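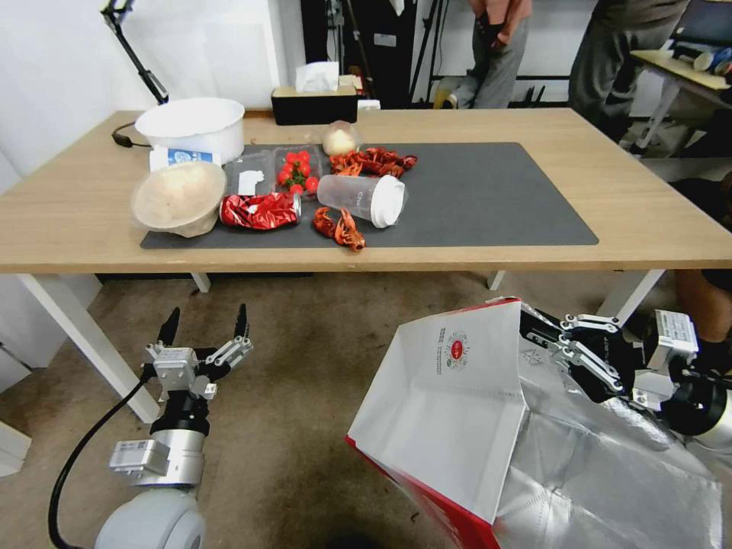 Trirlow 3 を現場で使ってみた（双腕の卓上片付け、認識と計画まわり中心）
2022年7月

総合：★★★☆☆
計画：★★★★☆
認識連携：★★☆☆☆
デバッグ機能：★★★★★
マニュアル：測定不能

Barnley社のタスク計画ツール、Trirlowのメジャーバージョン3を業務で使っています。前の版は評価版で触っただけ、その前は自作の状態遷移機械で粘っていました。自作の遷移図は最後のころ、印刷して壁に貼ると通りがかりの人が路線図と間違える出来だったので、買い替えの稟議はあっさり通りました。

用途は食事のあとの机の片付けです。双腕のロボットが片手に袋を持って口を開けておき、もう片方の手で机の上のものを拾って入れる。文字にすると一行ですが、この一行をソフトに分からせるのにかかる手間について、以下に書きます。ハードの話はほとんど出てきません。

導入

インストーラは素直です。依存パッケージの版を勝手に上げる悪癖も前の版からは直りました。ライセンスサーバだけは相変わらず同じネットワークに置けと言い張るので、専用の小さいPCを一台立てました。このPCはライセンスを配る以外に何もしておらず、社内でいちばん安定稼働しています。

マニュアルはPDFで788ページあります。索引はありません。検索はできますが、「grasp」で引くとほぼ全ページが当たります。知りたいことはたいてい付録にあり、付録は本文と用語が違います。本文で「手段」と呼ばれているものが付録では「方策」、GUIでは「Method」、エラーメッセージでは「M-node」です。慣れるまで自分で対訳表を作りました。これから導入する方は初日に作っておくのをすすめます。

計画エンジン

ここは良いです。値段の大半はこの部分に払ったと思うことにしています。

行動を「前提条件・効果・失敗時の戻り先」の組で書いておくと、その場の認識結果に合わせて順番を組んでくれます。自作の頃は「手前のものを先に取らないと奥に届かない」を条件分岐で書いていて、ものがひとつ増えるたびに枝が増えました。Trirlowだと腕の到達範囲と遮蔽関係を制約として渡せば、手前から取る順序が勝手に出てきます。たまに奥から攻める計画を出してきて、なぜだとログを追うと、手前のものを掴む姿勢が袋を持つ腕と干渉するから後回しにした、と書いてある。言われてみればそのとおりで、少し腹が立ちます。

再計画の周期は既定で50ミリ秒です。これは速すぎました。認識結果がちらつくたびに計画も一緒にちらつき、腕が二つの候補のあいだで迷う、レストランのメニューを前にした自分のような動きをします。周期を延ばすより、計画を切り替えるときのコスト（設定名は switch_penalty）を上げるほうが効きます。既定値はゼロ。なぜゼロなのかはマニュアルに書いてあるのかもしれませんが、見つけられていません。

双腕の協調も及第点です。「袋を持つ腕」と「拾う腕」を役割として宣言でき、袋側の腕は口の向きを保ちながら、拾う側が近づくときだけ少し迎えに行く、という書き方ができます。役割の入れ替えも文法上は可能ですが、入れ替えの途中で袋の所有者が両腕とも「相手」になる瞬間があり、計画器はこの状態を正しく「袋は存在しない」と推論して停止します。論理としては文句のつけようがありません。うちでは入れ替えを禁止しました。

認識との連携
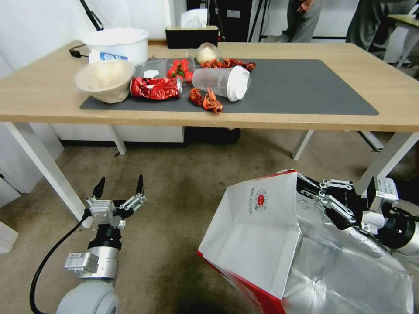 認識には別売りのMiettinenプラグインを使っています。検出した物体を名前と位置と掴みやすさの点数つきで計画側に渡す部品で、不透明で形のはっきりしたものが相手なら優秀です。問題は透明なものと、くしゃくしゃのもの。深度が抜けるので、点数は高いのに位置がおかしい候補が平気で上がってきます。たとえば横倒しになった白い蓋つきの透明カップだと、うちの環境では蓋だけが独立した円盤として登録され、胴体のほうは「何もない空間」扱いになりました。計画器は何もない空間を最短経路で通ろうとします。透明容器に入った枝つきのミニトマトも同類で、容器が消えてトマトだけが浮いた状態で報告されます。トマトを一個ずつ回収する計画が立ったときは、見積もり所要時間の欄を見てそっと停止ボタンを押しました。

対策として、蓋とカップを親子関係にする設定（part_of）を手で書いています。物体の種類ごとに書く必要があり、うちの定義ファイルは2,000行になりました。ノーコードが売り文句の製品で、です。YAMLはコードに数えないという立場なのでしょう。

もうひとつ困るのがザリガニです。赤く茹で上がったやつが机の奥にまとまっていると、Miettinenは鋏と脚の絡まりを解こうとして、毎フレーム違う頭数を答えます。そのたびに計画側の物体リストが作り直され、さっきまで目標だった個体が行方不明になる。「群れ」という物体型があって、これを使うと山全体をひとつの塊として扱い、掴めるところから崩していく動きになります。ただし最後の一匹になっても群れのままなので、単独の一匹に対して群れ用の慎重な接近を続けます。個体に戻す閾値は設定できるはずなのですが、GUIの該当欄は灰色で入力できません。設定ファイルに直接書くと効きます。灰色の意味を問い合わせたところ、「推奨しないという意味です」と返ってきました。

銀色の内張りがある袋も要注意です。反射で深度が暴れ、袋の口がずいぶん奥にあることになったり、手前に飛び出したりします。うちでは袋の口を認識で求めるのをあきらめ、袋を持っている手の姿勢から計算しています。認識を賢くする話をしていたのに、最後は運動学に頼る。予算会議では言いにくい結論でした。

制御側とのつなぎ

軌道の実行は既存のコントローラに任せ、Trirlowは目標だけを出す構成にしています。標準のブリッジは位置指令が前提で、力のしきい値は「掴んだ／掴んでいない」の二値に丸められて戻ってきます。紙ナプキンと包装入りのパンを同じ二値で語るのは無理があるので、ブリッジは自分たちで書き直しました。SDKのこの部分は意外なほどきれいで、書き直し自体は苦になりませんでした。コールバックの例外が握りつぶされる点だけ注意してください。握力の話はあれほど雑なのに、例外だけはしっかり握ります。

把持に失敗したときの戻り先は丁寧に書いたほうがいいです。既定の動作は「同じ姿勢でもう一度」で、回数の上限がありません。夕方に流して帰ると翌朝まで同じ空気を掴んでいる可能性があります。上限回数、別の姿勢、人を呼ぶ、の順で逃げ道をつけました。「人を呼ぶ」はメール通知です。件名は変更できず、すべて「Hello」で届くため、最初の週は迷惑メールに入っていました。

デバッグ画面
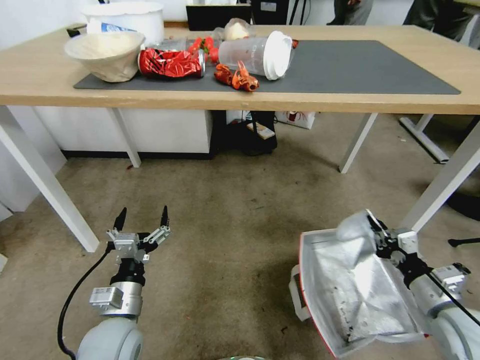

マットの左側に寄った物と、開いた状態の左グリッパ。奥に蓋つきカップ、手前にザリガニ二匹。

星五つをつけた項目です。時刻を合わせて、カメラ映像、認識結果、計画の木、関節の値を一画面で巻き戻せます。どの認識結果がどの判断につながったかを線で辿れるので、「なぜそっちを取りに行った」という会話が、推測の応酬から画面を指さす作業に変わりました。指さした先にあるのはたいてい自分の書いた前提条件の間違いです。ここまで親切でなくてもよかった。

特に気に入っているのは、過去の場面で条件だけ変えて計画を引き直せる機能です。机の右半分が空いているような配置なら、そこを仮置き場として使ってよいことにしたらどうなるか、実機を動かさずに比べられます。試した範囲では、仮置きを許すと計画は短くなり、そのかわり仮置きしたものを忘れる計画が混ざりました。忘れる原因は効果の記述漏れ、つまり私です。

録画データの置き場所には気をつけてください。既定ではシステムディスクに書き、満杯になるまで黙っていて、満杯になっても黙っています。保存が止まったことは翌日、見たい場面がないことで知ります。

名前のつけ方も癖があります。記録は日付でもタスク名でもなく、ランダムな英単語ふたつの組で保存されます。うちの不具合票には「quiet-badgerの途中で袋に当たる件」といった表題が並び、他部署から何の部署かと聞かれました。

他との比較

Trorhamも評価版を一か月借りました。あちらは認識と計画が一体で、透明物体まわりはMiettinenより明らかに上です。カップの蓋を円盤と言い張ることもありません。その代わり計画の中身が見えず、変な順序で取り始めても理由を聞く窓口がない。画面には「最適化済み」とだけ出ます。黙って賢い同僚と、説明は完璧だがときどき蓋を皿だと思う同僚のどちらと働きたいかという話で、私は後者を選びました。片付けの対象が固定で、中をいじる予定がない現場ならTrorhamでいいと思います。

サポート

返事は早いです。内容は二往復目から役に立ちます。一往復目は必ず「最新版でも再現しますか」で、最新版を使っていると書いて送っても来ます。今は最初のメールの末尾に「はい、再現します」と書いておくことにしていて、これで半日縮まりました。

灰色の設定欄と録画の容量警告については、12月の更新で対応予定と回答をもらっています。直ったら星をひとつ足しに来ます。

気になった点の残り

・計画の木を印刷すると一枚に収めようとして文字が点になる
・日本語の物体名は使えるが、並び順が文字コード順
・ダークモードで警告色と背景色がほぼ同じ
・シミュレータの袋が剛体。口が永久に開いている理想の袋で練習するため、実機に移したときの落差が大きい
・非常停止からの復帰後、直前の計画を続行するか聞いてくるダイアログの既定ボタンが「はい」

最後の項目は設定で「いいえ」に変えられます。マニュアルの付録Fです。導入したらまずここを変えてください。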